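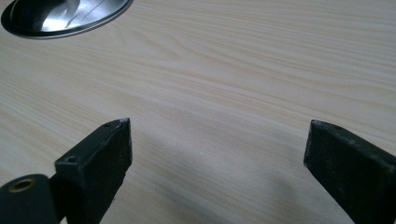

Home | Notebook | Bench log | Visits | Contact

24/04/2018
Posted by Elvia Barrera

Open day at the Pastville workshop. Doors at ten, last group out a bit after four. Writing this up the same evening while I still have my scribbles in order. Babatunde Osagie ran the talk, I ran the bench. Sign-in sheet is in the blue folder.

Setup

Got in at 7:30. Pushed the two long benches against the wall and kept the one table for the hand-held gripper. Ran the cables behind the cabinet so people could stand on three sides. Charged both battery packs overnight, and they both showed full. Wiped down the table and put out the parts tray, the wooden blocks, the plastic cups and the bag of soft things (sponge, glove, rolled sock).

Checked the finger screws with the small hex key before anyone came. One on the left was a quarter turn loose. Fixed. The coating is worn at the tips of both fingers now, and the right one is chipped. They still close square. I want to order new ones anyway before June.

Laptop took two tries to see the gripper. Same thing as last month: if the Dikow logger is started first it grabs the port and the viewer gets nothing. Start the viewer, wait for the green line, then start the logger. I wrote this on tape and stuck it to the laptop lid.

Morning group

First group was mostly teachers from the area plus two people from Flesik, who make conveyor parts and wanted to see how we record grasps. Babatunde did the short version of the talk, fifteen minutes. He covered what we do with the recordings, how long one takes, and why we use a gripper a person can hold instead of driving an arm by remote for all of it. He skipped the slides on calibration. Good call, they went over everyone's head at the winter visit.

Then the bench. I did three picks slowly: block, cup, sponge. Open all the way, come down, stop short of the table, close, lift. Then handed it over. Everyone who wanted a turn got one.

What people did wrong at first, which is what everyone does wrong:

- Came in too flat, so the tips slid under the object or pushed it away.
- Squeezed the trigger before they were in position.
- Looked at the object and forgot the screen. With the gripper in your own hand it is easy to trust your eyes and put the object outside the camera's view. Then the recording is no use to us.
- Moved too fast between picks.

One of the Flesik people asked how we tell a good recording from a bad one. I showed the review page and played two back to back, one kept and one rejected. The rejected one had the cup going out of view for half the move. That explained it better than I did.

Question on numbers. As of this morning the log has 2936 recordings for the tabletop set, and 296 of those are marked rejected. Babatunde had the older figure on his slide, 1333, from the end of last year. He has to change the slide before the next visit.

Lunch

Sandwiches came late. Used the gap to copy the morning's files to the second drive. Made a separate folder named "visitors" so none of the guest picks get mixed in with the real set. We talked about whether to keep them at all. Babatunde thinks they are useful as a sample of what a new user does in the first five minutes. I think most are too short. Keeping them for now.

Afternoon group

Bigger group and louder. Students from the technical program, with their instructor. They were a lot better with the gripper than the morning people, probably from games. One of them had the sponge picked and placed on the first try and then wanted to do it with the glove. The glove is hard. It folds when you close on it and half of it drops out. She got it on the fourth try by pinching the cuff from above.

Ran the Olaniyan arm after that. This is the fixed arm in the back corner, playing back the stacking job with blocks. First run was clean. Second run it stopped at the third block with the joint limit message, same as last Thursday's test. Reset it, moved the start position over by the width of a block, and it finished. I told the group what the message meant and how we clear it. Several of them came up to read the log afterward, so the stop was not wasted.

The instructor asked if a class could come for half a day and record a small set of their own. I said yes in principle. Needs a date, and needs a second gripper working, or they will all be waiting in line. The second one is still on the shelf with the bad trigger spring.

Problems to fix

1. Order fingers, both sides. Get a spare pair this time.
2. Trigger spring on the second gripper.
3. Joint limit on the stacking job. Move the start position permanently, then run it ten times in a row before showing it to anybody again.
4. Glare off the metal cable cover on the table. The overhead light hits it and you get a bright streak in the view when you work near that side. Try a piece of matte tape over the cap. If that peels, turn the table so the cover is on the far side from where people work.
5. Shadow from the hand. With people standing close on three sides it gets dark under the gripper. A small lamp on the left would help. Ask if the one from the soldering bench can be spared.
6. Slide with the old count.
7. More cups. Two got cracked.

Notes for the next visit

Groups of eight at most at the bench. The afternoon group was over that and the people at the back saw nothing. Put the viewer on the big monitor, so they have something to watch while they wait. Babatunde should talk while I do the picks, not before. People ask better questions when they can see the thing moving.

Have the review page open in advance. I lost a few minutes hunting for a good rejected example.

Also leave the soft items until last. Once they come out, people don't want to go back to blocks.

Packed up by 5:15. Gripper back in its case with the fingers closed, packs on the charger, arm powered off at the wall. Visitor files are on the second drive but not yet on the server. Will do that tomorrow morning, then start on the spring.

Added by B. Osagie: slide is fixed. The soldering bench lamp is ours as long as it goes back on Fridays.

Get new notebook entries by email. Enter your address to subscribe. This site uses cookies to remember your settings. Accept | Decline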